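Notebook, December, early afternoon into evening
Filludmont dust work, Kanik spectrometer

Picking up where I left off before lunch. The question is still whether the chlorine line I keep getting from the Mars dust simulant belongs to the dust or to our own chamber. I'd love it to be the dust! But the blank run this morning had a bump in the same spot, smaller, and I can't pretend I didn't see it.

What I did: pumped down the chamber, let it sit through coffee, then filled with CO2 and brought the lamp up slowly. I took 139 scans with the dust tray in and the same number with the tray out. Averaged both. The line is there in both, stronger with the tray in, and the ratio drifts during the run (it creeps up for the first half and then levels off, no idea why yet).

Baseline is ugly near 2,905 wavenumbers. Some of that is the window, which has been fogging on the outside whenever the humidity in the room goes up. I wiped it and ran a dry nitrogen hose at it, and the slope flattened a good bit. Should have done that weeks ago.
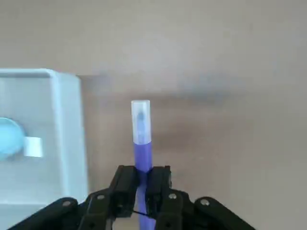

Kelechi Uzor thinks I'm blaming the wrong part. The window would give a broad slope, Kelechi says, and what I have sitting on top of the slope is narrow, so it has to be gas, and gas that's in there before the lamp comes on. The suggestion is to bake the empty chamber at 80 C overnight and run the blank again before touching any more dust. Fair enough. I had been hoping to skip the bake, mostly out of impatience, but a narrow line is a narrow line.

Also dug out the old Prarnico O-rings from the drawer. The bag says they were cleaned with something chlorinated. If we put those in during the fall rebuild (I think we did, my handwriting on the rebuild page is terrible) then that could be the whole story. Swapped the two on the sample port for new ones. The lid one is stuck and I'm not prying at it alone.

Bello Okonkwo wants the spectra in the shared Wike folder before the group call. I put up the raw ones plus the averages, no fits. Please don't quote the line strength from these, anyone, it's almost certainly going to change.

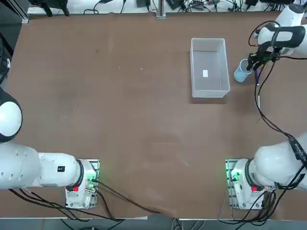 After the bake

Came in early and let the chamber cool by itself. Blank run first, same lamp setting, same number of scans. The bump is down to maybe a third of what it was, so a lot of it was us. There's still a little left over, and the lid O-ring is my main suspect.

Put the dust tray back in and the line came up again, slower this time. That makes me a bit more hopeful, though I want to see it with the lid ring changed and with a fresh batch of simulant, the one from the sealed jar. The open jar has been living next to the sink.

To do: lid ring, fresh dust, log room humidity with each run, ask Kelechi for the fitting script with the sloped baseline option.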